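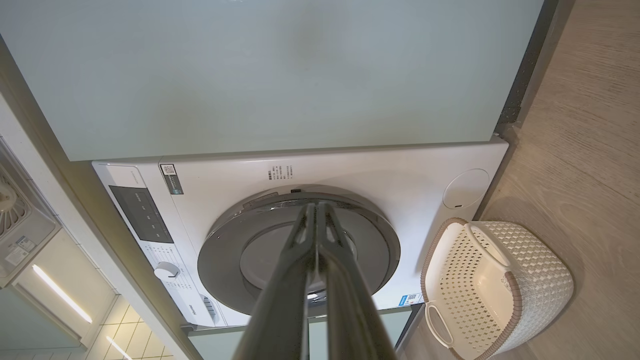
A reply to my note from Saturday asks whether the washer demo at the Hakala open day was teleoperated. No, at least according to the staff running it. An operator stood by with a stop button and I didn't see it used.

Setup: one arm, two-finger gripper, camera at the wrist. The laundry cell is a mock utility room with a front loader and a basket on the floor beside it. Task: open the door, load from the basket, close the door.

The door is the hard part. The rim is round and smooth, and the glass is dark and glossy, so depth readings there are poor. Their approach is to fit the rim as a circle and ignore the glass entirely.

Logged figures on the handout: 811 door attempts since the cell was built, 553 of them clean on the first try. So roughly 68 percent. They printed the raw counts, which I appreciated.

Most of the misses are lateral. The fingertips land a little off the rim, slide, and the force limit trips. The arm then backs off 80 mm and tries again.

Asked about the program knob. Not attempted yet. Setting a cycle is planned for the next version of the controller, called Skukden.

Loading was slower than I expected. One item at a time, and a towel took two regrasps — the planner lost the edge both times.

Brumley had the cell next door, drawers and cabinet doors. Handles are easier. Five runs while I watched, no faults.

Davuleck was on the program too but their slot moved to late afternoon and I had a train. If anyone stayed for it, send notes.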